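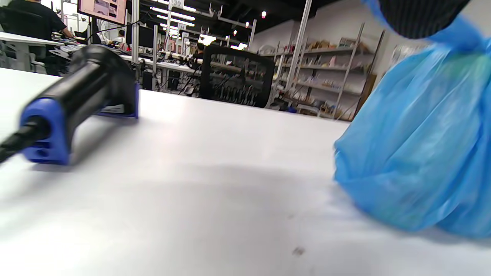

Eulalia Ojeda wrote in to say that she had set up her whole stockroom count twice before finding out that the Erlow app wants shelf names first and items second, and could we please put that at the top of the chapter? Good call, Eulalia! So it goes at the top.

4. Your first stock count

Name your shelves before you scan a single item. Erlow ties every scan to the shelf that is open at that moment, and moving items later is slow work.

4.1 Set up the shelves

1. Open Places and tap New Shelf.
2. Type a short name. Up to 40 characters will fit, but A1 or BACK LEFT is much easier to read on a small screen.
3. Print the shelf tag and stick it at eye level.
4. Repeat until every shelf has a tag, including the odd corner where returns pile up (everyone has one).

Note: Shelf names can't be reused in the same count, even after you delete one.

4.2 Count the items

1. Tap Start Count, then scan the shelf tag. The bar at the top turns green.
2. Scan the first item. You'll hear one short beep.
3. For a full case, scan one item, tap Qty and type the number. This is my favorite part of the whole app, it saves so much time!
4. Scan the shelf tag again to close the shelf.

Two low beeps mean the code isn't in your item list. Set that item aside and keep going; you can add all the strays in one go under Unknown Items.

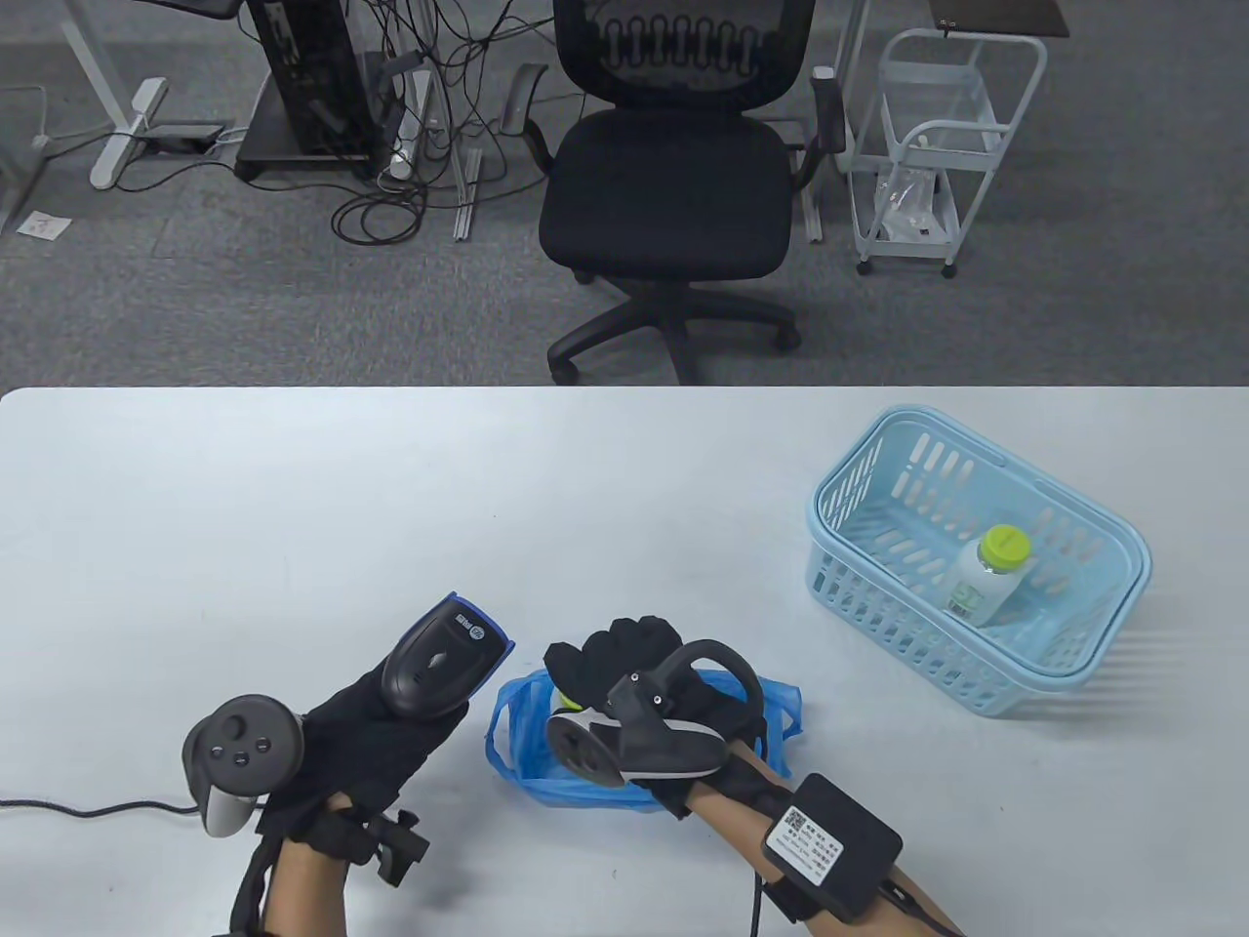 Once the last shelf is closed, tap Review. Erlow lists every item whose count differs from the one on file, biggest gap first. Start there and recount only those shelves. Most gaps turn out to be a case entered as a single, and they're quick to fix.

Caution: Don't tap Finish while a shelf is still open. Error 3908 will appear and the open shelf has to be counted again from the start.

4.3 Save and share

1. Tap Finish, then Save Copy.
2. Pick a spreadsheet or a printable list.
3. Send it to whoever does your ordering.

Note: A single count holds 1000 lines. For a bigger stockroom, split it into two counts and join them under Reports > Combine.

Next up is chapter 5, reorder alerts.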